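Most accounts of machine learning begin with the model. The work that precedes it is slower and receives less attention. At Arkevow, a research laboratory on the west side of Clellport, that work takes place in a small conference room, and it consists largely of picking things up and putting them down again.

The laboratory's current program, known internally as Muvov, is intended to give a robot arm a working command of the objects found on desks and craft tables. The system learns by imitation. A human operator guides the arm through a short task while cameras and joint sensors keep a record of the motion, and each completed record is called an episode. The present collection stood at 223 episodes when it closed for review in February. A further 232 are planned before training resumes.

Pierina Guerra, who directs the program, is careful about what those figures mean. "An episode is one example of a person solving a small problem," she said. "If the person solved it badly, the example is still there, and the system will learn from it just as faithfully. We would prefer a smaller collection that we understand."

The choice of stationery and craft supplies was deliberate. Such items are inexpensive and easily replaced, and they vary widely in shape and stiffness. A roll of tape has a hole and a flat face. Cloth has no fixed shape at all. Pens standing in a cup obstruct one another, and a clear box can confuse a camera that relies on the edges of things.

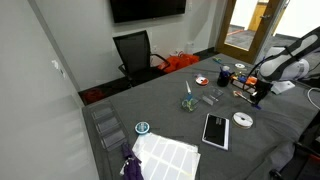

Arrangement is governed by a written protocol drafted by Osvaldo Cocco, the laboratory's senior technician. Before each session the operator receives a layout card that states which items are to be present and the general area of the table each should occupy. Exact positions are left open. Earlier versions of the protocol specified them to the centimeter, and the resulting policy performed well only when the table was set precisely as it had been during collection. A tape roll moved by the width of a hand was enough to defeat it.

That result led to the loss of an entire autumn's work. Of the episodes recorded under the old rules, 166 were withdrawn from the training set, although they have been kept for comparison. Mr. Cocco described the decision as expensive and correct. The revised cards now call for disorder within limits – items may touch, lean or partly hide one another, provided that at least one reasonable grasp remains available to the arm.

Operators work in pairs. One guides the arm and the other watches the recording, notes any interruption and assigns a grade when the episode ends. After an hour they exchange places. Taras Kuzmenko, who joined the program as an operator and now trains new ones, said that the most common fault among beginners is haste. A skilled person tends to reach, close and lift in a single motion, leaving little in the record to show how the approach was corrected along the way. New operators are asked to slow down as the fingers near the object, and to let small errors stand if they can be recovered.

Recovery is of particular interest to the group. A grasp that slips and is then repeated was once marked as a failure and discarded. Under the current rules it is retained and labeled, so that the system has examples of what to do when an object shifts.

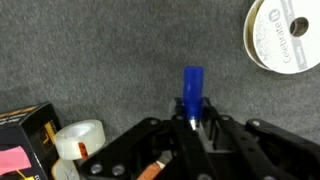 A blue object held upright in the gripper, with tape and a spool of ribbon nearby on the carpet.

Narrow upright objects remain among the harder cases. The fingers themselves block part of the view as they close, and the wrist camera must be relied upon at the moment when it shows least. Ubaldo Sorrentino, who is responsible for the learning software, has proposed that the two camera views be weighted differently as the hand descends. His first trials were encouraging, he said, but they covered only 2 of the object groups and he does not regard them as settled.

Quality review is conducted separately from collection. Ottavio Serra, an engineer with the consulting firm Galli, examines episodes without knowing who recorded them or what grade they were given. Where his judgment and the operator's disagree, the episode is set aside and discussed at the next morning's meeting, which begins at 8:30. Disagreements have become less frequent since the grading sheet was shortened to a single page.

The larger question of how much data will be sufficient remains open. Ms. Guerra declined to offer an estimate. The next round of collection will add drawers and lidded containers to the layout cards, and the protocol is being rewritten to accommodate them.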